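Open Day at Murness

What a lovely October afternoon we had upstairs at Vulstead! Mervyn Bunting kept the kettle going, and the demonstrations ran well past 4 (the queue was our own fault, we'd put the biscuits beside it).

The banana and the plate
The hand-held grippers were a favourite, and it's a funny feeling having one on each hand. The left one has hold of the banana, with the right open and ready beside it. 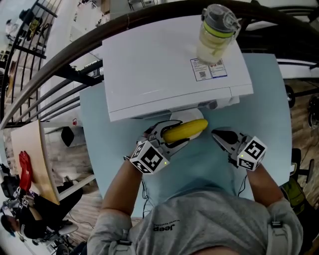 Getting home
Thank you to everyone who made the trip, especially our neighbours from Zikura, who came in on the 74 bus and stayed to help stack the chairs.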